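Planning a Household Robot Purchase: Tips for Kitchens, Pantries and Workshops

Issued by the Dralodmont Home Services Office
Prepared by Pieter Masilela. Reviewed by Riaan Mathebula.

Residents of the Cavandale and Coetzee buildings have asked this office for guidance on buying a small robot arm or mobile helper for tidying, fetching and putting away. The tips on this page concern the money and the planning. Instructions for setting up a particular machine should be taken from its manual.

Before you set a budget

Write down the jobs you want done, one to a line, and next to each write how often the job comes up in a normal week. "Help in the kitchen" is too broad to price. "Put dry goods back on the lower shelves after breakfast" can be priced, tested and turned down if the quote is too high.

Strike out any job that involves open flame, hot oil, sharp knives or glass. These may be looked at again once the household has lived with the machine for a season.

Measure the places where the work will happen. The figures needed are the width of the narrowest doorway, the height of the lowest and highest shelf in use, the depth of each shelf from front edge to back, and the gap between one shelf and the next. Sellers will ask for all of them. A gap that a hand enters easily may be too tight for a gripper with the wrist of the arm behind it.

What belongs in the budget

The purchase price is the line people remember. The full budget should also carry:

Delivery and unpacking
A mounting plate, stand or wheeled base, where sold separately
A spare set of gripper fingers or finger pads
A spare battery, or a longer power lead
Any yearly software or support fee
Changes to shelving, lighting or flooring
Time spent on training and trial runs

A Fastar arm with a wheeled base was quoted to this office in February at $2,245, delivery included. The quote left out spare finger pads and the support plan. Households comparing prices should ask every seller for the same list of items, in writing, and should treat a blank line as a cost still to come.

Set aside a further 18 percent of the quoted total for small purchases in the first year. In our own trial most of this went on pads, bins and a better lamp for the pantry.

Renting first

A rental period is worth its cost for any household that is unsure. Ask for at least 17 days. A shorter rental tends to be used up on setup, and the machine goes back before it has done an ordinary week's work.

During the rental, keep a sheet of paper on the wall by the work area. Note the job, whether it was finished, and whether a person had to step in. Please do this on bad days as well as good ones. Bring the sheet to any meeting with the seller.

Choosing a gripper

The gripper deserves as much attention as the arm. Two-finger grippers are common in this price range and suit boxes, jars and firm bags. They are less reliable with anything that slides, folds or sags when picked up.

Take a bag of your own groceries to the demonstration. Include a foil pouch, a paper sack of flour, a full jar and something nearly empty. Ask the seller to pick up each one from a shelf, as lifting from an open table is an easier task. If the seller will only show the machine handling its own sample blocks, ask for a second visit or look elsewhere.

Wide fingers hold soft packages better but need more room on either side. Narrow fingers reach into tighter spaces and can pinch through thin packaging. Where the budget allows, buy one set of each and change them by job.

Preparing shelves and floors

Most homes need some preparation, and it should be costed before the order is signed.

Shelves. Open metal units with flat wood shelves are convenient for this purpose. Mesh sides let light through, but fingers can catch on them, so keep goods a hand's width in from the sides. Check that the unit does not rock. A unit that shifts when leaned on should be fixed to the wall.

Packages. Foil pouches of tea and dried snacks slip against one another when they are laid in a pile.

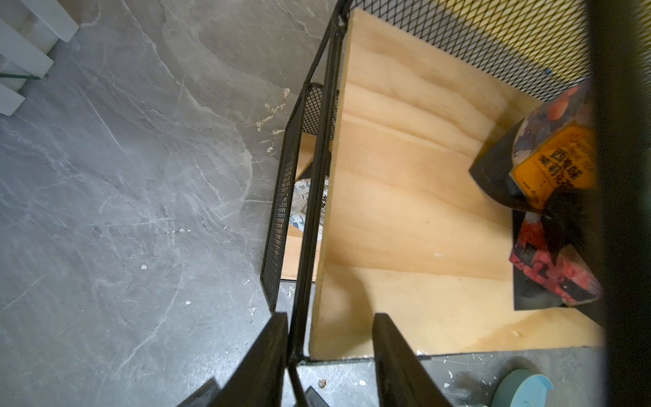

Low bins or simple dividers will keep such goods upright and apart, and they cost very little next to the machine. Give each bin one kind of item. Shiny packaging can also confuse the cameras on some models under a strong lamp, so try the lighting at the hour when the work will be done.

Floors. A wheeled base needs a clean, even floor. Scrape up dried plaster and paint, sweep out grit and pebbles, and look closely at the strip along the foot of the shelving, where debris gathers. Allow for the cost of a scraper and a stiff brush, or for a cleaner's visit if the room has recently been decorated. Basins, step stools and pet bowls should have a fixed place outside the path of travel.

Power. The charging point should be near the work area and away from the sink. Do not run a lead across a doorway.

Comparing quotes

Obtain quotes from more than one seller and set them side by side on a single page. Read the warranty for the words "wear items." Finger pads, belts and cables are often placed under that heading and left out of cover. Ask how long a repair normally takes and whether a loan machine is supplied in the meantime.

Households planning to share one machine should agree beforehand on who pays for pads and repairs, where it is kept overnight, and what happens to it if one party moves out. A one-page signed note is enough.

Upkeep

Wipe the finger pads at the end of each day of use. Check the screws on the fingers and base every 8 weeks and write the check on the wall sheet. Keep the original box for a year, folded flat if space is short, since several sellers will not accept a return without it.

Further help

A blank budget sheet and a blank wall sheet may be collected from the Dralodmont office. Riaan Mathebula is available on Wednesday afternoons to look over quotes with residents. Please bring your shelf and doorway measurements with you.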